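Sponsoring a Seminarian: Your Questions

What does the Vumthorpe fund pay for?
Mostly the plain things – books, bus fares, a bed and three meals a day – for young men and women in formation at the mission house in Mkhize. At the moment we help 36 students, and we'd dearly love to help a few more before the new intake in April.

How much should I give?
Whatever you can manage, and please don't feel shy if it's small! Many of our sponsors give $10 a month. A full year of study comes to $2,000, so quite often a parish or a prayer group will share one student between them, and that works very nicely.

Can I write to my student?
Oh, please do! Letters go out from our office 4 times a year, and Joanne Nuttall tucks them all into one big packet. Replies can be slow (the mail up there has its own ideas), so give it a couple of months before you start to worry.

Do I have to be Catholic?
Not at all. We have Methodist and Lutheran sponsors, and one dear lady who says she just likes the letters.

What happens if a student leaves?
It does happen, and we always let you know. Your gift then moves to someone else in the same house, unless you'd like it to go elsewhere.

Who do I call about a Mass offering?
Derek Mellor, any morning before noon.
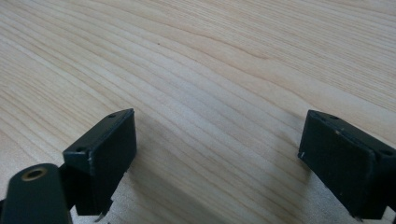
Pale wood grain in soft daylight.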